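4. Folding of bulky outer garments

4.1 Background and scope

The preceding sections dealt with flat textiles: bed linen, towels and unlined shirts. Those items may be treated as single sheets of cloth, and the order in which they are folded has only a small effect on the size of the finished bundle. Padded outer garments do not behave in the same way. A quilted jacket holds air between its stitched lines, resists a sharp crease, and tends to open again when the hand is taken away. Households that store winter clothing during the warmer months must therefore deal with an item that is light but takes up a great deal of shelf space.

The present section reports on the part of the Drevholm household storage study that concerned jackets and coats. The aim was to establish which folding sequences are used in ordinary homes, how the sleeves and hood are dealt with in each, and whether the choice of sequence bears on the height of the folded garment after a period of rest. Compression bags and vacuum storage were outside the scope of the work. So too was hanging storage, which has been treated separately by Mahasneh in the companion paper on wardrobes and rails.

4.2 Participants and garments

The study drew on 34 households in the town of Drevholm and the surrounding parishes. Each household was visited in May, when most had already begun to put away their winter clothing. The person who normally looked after the clothes was asked to fold the garments in the place and manner usual for that home. No instruction was given on method, and visitors were asked not to comment while the folding took place.

In total, 378 folds were recorded. Some garments were folded more than once where the participant was dissatisfied with the first attempt and chose to start again; both attempts were kept in the record and marked accordingly. Garments were classed by filling (down, synthetic wadding or unfilled lining), by closure (zip, buttons or press studs) and by the presence of a hood. Children's snowsuits were recorded but have been left out of the analysis, as the joined trousers require a sequence of their own.

The surface used for folding was noted in every case. Beds were by far the most common choice. Participants explained this by reference to the space available and to the soft surface, which grips the back of the jacket a little and keeps it from sliding. Tables were preferred by a small group who folded standing up, and in a few homes the work was done on the floor.

4.3 Sequences observed

Three sequences account for the great majority of folds. They are named here after the part of the garment that is moved first.

In the sleeve-first sequence, the jacket is laid on its back with the front closed. One sleeve is brought flat across the chest, then the other is brought over to meet or cover it. The body is then folded upwards from the hem, either once or twice, and the hood is turned down last. This was the most common sequence for zipped garments.

In the side-first sequence, the jacket is laid on its front. Each side panel is turned in towards the middle of the back together with its sleeve, and the sleeve is then doubled back on itself so that the cuff points towards the hem. Participants who used this sequence had, in most cases, learnt it for shirts and applied it to all clothing without change.

In the rolling sequence, the sleeves are folded in by either of the above methods, after which the garment is rolled tightly from the hem towards the collar. Where there is a hood, it is drawn over the finished roll and serves as a cover. The rolling sequence was confined almost entirely to lightweight jackets.

Figure 1 shows a jacket with one sleeve folded across the chest. The other sleeve extends to the side, and the hood is bunched in soft folds beyond it.
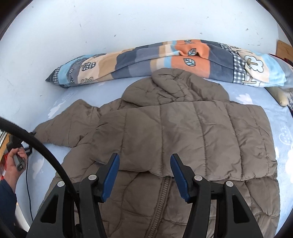 Department of Domestic Textiles and Clothing Care, Jinard Institute
Figure 1. Quilted jacket with zip, laid on a bed, with one sleeve across the chest.

Two features of the figure bear on the discussion that follows. The first is the way in which the sleeve lies as a broad, flat panel over the body, with small wrinkles running out from its seams. On a quilted sleeve, the stitched seams divide the filling into separate sections, and each section must be flattened in its turn if the air is to be driven out. Participants who pressed the sleeve with the flat of the hand from shoulder to cuff obtained a lower fold than those who simply laid it in place. The second is the line of the zip, which comes out beneath the hem of the folded sleeve and runs down at a slight slant. A slanting zip is of little consequence at this point, but it was found to matter once the body had been turned up, as described in 4.5.

4.4 Treatment of the hood

The hood was the part of the garment on which participants differed most. Three treatments were recorded. Some participants turned the hood down over the chest before the sleeves were moved, so that it lay at the centre of the finished fold. Others left it until last and tucked it beneath the bundle. A third group left the hood as it fell and took no further action.

The first treatment gave an even bundle but a thick one, as the hood was then covered by both sleeves and by the turned-up body. The second gave a somewhat lower bundle with a tendency to tip forward on the shelf. The third was quick, but the hood took up room of its own and was often pushed out of shape by neighbouring items. Several participants in this last group said that they would deal with the hood more carefully if the shelf were shallower.

Removable hoods were taken off in only a small number of homes. Those who did so usually placed the hood in a pocket or inside the body of the jacket. One participant described having lost a hood by storing it apart from its coat and had since given up the practice.

It should be added that the manner in which a hood is sewn has a marked effect on how it lies. A hood cut from several padded pieces will form rounded lobes and raised folds when the garment is set down, and smoothing it by hand removes these only in part. Szewczyk has suggested that such hoods should be turned inside out before folding. This was tried on a small set of garments at the Jinard workroom, with mixed results, and no recommendation is made here.

4.5 Height of the fold after rest

Each finished bundle was placed on a level board and measured at its highest point, first at once and again after it had been left for 50 minutes without any weight upon it. The second measurement is taken as the resting height. All but the thinnest garments rose during this interval. The tallest resting height in the set was 445 millimetres, recorded for a long down coat folded by the side-first sequence with its hood left loose.

The sleeve-first sequence produced the lowest resting heights for zipped jackets of hip length. The advantage was greatest where the participant had closed the zip fully before starting and had kept it straight. Where the zip lay at a slant, turning up the body caused the stiff edge to cross itself, and a ridge formed at the crossing. The ridge held the upper layer away from the lower one and allowed air to return. A number of participants noticed this for themselves, opened the fold, straightened the front and began again.

For long coats the difference between sequences was slight. The weight of the lower body appeared to hold the sleeves in place whichever way they had been arranged, and the number of turns given to the body mattered more than the treatment of the sleeves. For lightweight jackets the rolling sequence gave a compact result, but the rolls loosened when handled unless the hood had been drawn over them.

Filling was also of some importance. Down garments could be pressed very low by hand and rose steadily afterwards. Garments with synthetic wadding resisted the hand more but rose less. It follows that the height seen immediately after folding is a poor guide to the space that a down jacket will need, and participants who filled a shelf to the top straight away often found the door difficult to close later in the visit.

4.6 Limitations

The households were not selected at random, and most had volunteered after reading a notice in the parish newsletter. They may be supposed to take more interest in storage than the population at large. The garments were those already in the home, so that filling, length and age could not be balanced across the three sequences. Age is a particular difficulty, as older wadding is often flattened through wear and washing.

The measurements were taken by two visitors, Hayes and Vlachou, who agreed closely on rigid test boxes and less closely on soft bundles, where the highest point is open to judgement. A flat plate of known weight would have given a more settled reading, but at the cost of pressing the garment. The method used by Đorđević for pillows, in which a light card is lowered until it touches, came to our notice after the visits had ended and will be adopted in the next round of work.

Finally, the study did not follow the garments through the summer. Whether a low fold leaves lasting creases in the filling is a question of real concern to several of the participants, and one on which the present data are silent. A second visit to the same homes is planned for the start of the cold season, when the jackets will be examined as they are taken off the shelf.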